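# Our site is adding two-arm robots for sorting and room reset. What should supervisors expect for current staff?

**Posted by Noreen Jafri**

I supervise a returns and room-reset department of 51 employees at Drimness. Our staff receive mixed household goods, put them back in their proper places on shelves and cabinets, and report anything that is damaged. Management has announced that a share of this work will be assigned to robots supplied through Vasteck, beginning with small items such as cups, balls and table decorations. All task programs are to be tested in simulation before any equipment is brought onto the floor.

I have been asked to prepare a notice for employees and would like it to be accurate. I have the following concerns:

- which duties are likely to change first;
- whether hours are normally reduced during the trial period;
- who is responsible when an item is dropped or put in the wrong place;
- what training should be offered, and to whom.

The vendor's presentation dealt mainly with the equipment and very little with the staff. I would be grateful for replies from persons who have been through a similar change.

---

**Reply from Arūnas Tamošiūnaitė**

I was operations manager at Zullar when comparable equipment was introduced in March of last year. The following remarks apply to our site and may need to be adjusted for yours.

The first duties to change were the repetitive ones: picking up a single item and moving it a short distance to a known location. Decisions about damaged, dirty or unfamiliar items remained with employees for the full trial, and most of them still do. We had expected the number of such decisions to fall. It rose, as every item the system declined was sent to a person.

Simulation work began well before delivery. Two of our senior sorters were assigned to it for 40 hours each, and I recommend that you request something similar. They knew which objects cause trouble in daily handling. A mug has a handle that may be turned any way, and a ball does not stay where it is set down. The integrator's engineers had arranged their test rooms neatly, and it was our sorters who asked for objects to be placed near edges and in poor light.

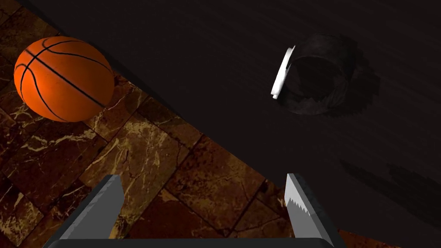
Both employees were paid at their usual rate for this work, and their regular shifts were covered by temporary staff. I mention this because the first draft of our plan had them doing it in addition to their normal duties, which would not have been acceptable.

With regard to hours, we put in writing that no employee's scheduled hours would be reduced during the trial. Your notice should state the position plainly, whatever it is. If no decision has been made, the notice should say so and give the name of the person who will make it.

With regard to dropped items, we amended the incident form to include a box for automated handling. Employees were not held responsible for losses in an area under automated control, provided that they had followed the entry and stop procedures.

---

**Reply from I-seul Kwon**

I agree with most of the above. I would add that job titles should be reviewed at the start. At our site, employees who supervised the robots did so for 17 weeks under their old title and pay grade, and two of the most capable left for other positions. The grade was corrected afterward, but the correction should have come first.

Training was offered by seniority. In my opinion it should be open to anyone who applies, including part-time staff.

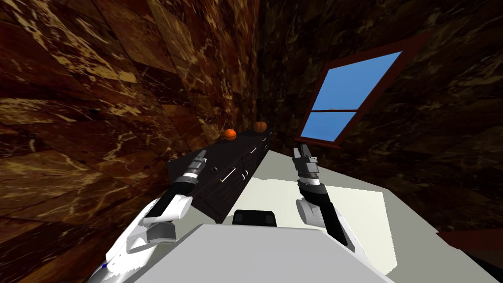

**Do employees need programming skills to work alongside this equipment?**

Most positions at our site require none. Floor staff are taught how to stop the equipment, how to clear an item it has declined, and how to record what occurred. A small number of employees are also trained to review simulated runs and comment on them, and those comments are written in ordinary language.

Please also allow time for employees to put questions to someone other than the vendor. Our sessions were led by Arlindo Bragança of the training office, and attendance was better than at the vendor's own meetings.

---

**Reply from Deividas Kļaviņa**

Ask for everything in writing. We were told that the robots would only take the night shift and this was changed later. I do not have the details with me.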